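Wotside says its new counter trough will end cable clutter. Shops may want to wait

Jul 9, 2020

Corkel – Wotside, the maker of shop fittings, is promising store owners here that one piece of furniture can do the work of a shelf, a power strip and a stockroom. The company began showing its beige counter trough to local retailers this month, and it wants 600 dollars for each one. Installation is extra.

The idea is simple enough. The trough is long and open at the top, with smooth sides and a black panel of power sockets set into the back wall. It sits behind the register, and whatever a clerk needs during a shift goes inside: price cards, bags, a phone charger, drinks for customers. Wotside calls it "a complete working counter." Anyone who has worked a register might call it a deep box with plugs.

According to the company's brochure, stores that tried the trough saved 20 minutes a day on tidying. The brochure does not say how the time was measured, or how many stores took part. Asked for the figures, Wotside sent a second copy of the brochure.

There is also the question of what ends up in the thing. Open storage at counter height tends to fill with whatever comes through the door, and the sockets share a wall with everything else. Wotside's own setup guide suggests keeping drinks at one end "where practical." The unit has no divider to keep them there. One is planned as an add-on for September, at a price the company has not announced. 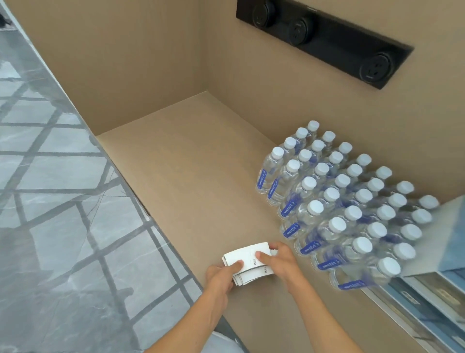

Bouzid, a stationery shop with 2 branches in town, has agreed to take a trough on trial. The manager there said the sockets were welcome, as the old counter ran on an extension cord taped to the floor, but she was less sure about the depth. Small things like price cards sink to the bottom, she said, and clerks have to lean over to get them back. She would have liked a ledge.

Pranduseo, the discount chain on the ring road, looked at the same unit and passed. A spokeswoman said the store already had shelves.

Wotside says it hopes to place 1000 of the troughs by the end of next year. It would not say how many have been sold so far, only that interest has been "very strong." The company's last big launch, a folding display rack, was described the same way – and it left the catalog after one season.

The Bouzid trial runs until September. The shop can send the trough back at no charge, though it would have to pay for patching the wall.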